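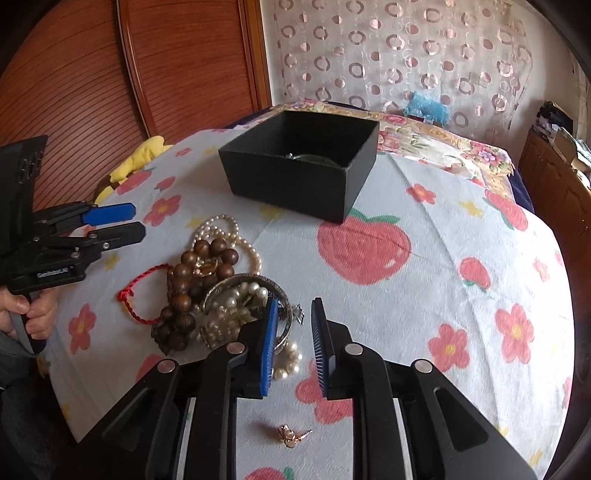 Jewelry on the bed sheet with the open box behind it, seen from one of the two hand-held grippers.

Visit report: Myklebust software group, Flindon site, April

The morning session covered the data path, from recording to trained policy. The jewelry task took up most of it. The goal is to move a mixed pile into a box, and the pile is awkward: pearl strands, a bracelet of large wooden beads, a braided red string, a silver bangle. One small earring lies on the sheet by itself.

Recordings enter a tool called Fellon. It aligns the streams from the left and right grippers, estimates a trajectory for each, and rejects any episode where the two clocks disagree by more than 50 ms. The limit was looser last year. According to the group, the trained policies then closed one gripper early on two-handed moves, and the fault was traced to timing.

Pose tracking on bedding was discussed at length. The printed apples and flowers on this sheet give the visual tracker plenty of corners, but cloth shifts when pressed, and features on it cannot be treated as fixed. Fellon down-weights points near the fingers and leans on the furniture and curtain further back. I asked what happens when the view drops to sheet only. The answer was inertial data for up to 2 s, then the segment is marked invalid.

Segmentation of the pile is less settled. The perception model returns one mask for touching strands more often than two. The planner, Eslow, therefore does not ask for object identity. It scores grasp candidates on local shape and replans after every lift. Small parts such as the earring go through a separate branch with a slower approach and a tighter finger opening.

The current training set for this task is 2000 episodes. Labels are stored as plain text next to each episode — a sensible choice, as the diffs can be reviewed like code. The replay viewer is weaker. Scrubbing backward reloads the whole episode, and there is no way to show both grippers on one timeline.

Open points for our side: the export format for invalid segments, and whether Eslow can run without the vendor scheduler. Both were noted by the hosts. The afternoon covered licensing and is written up separately.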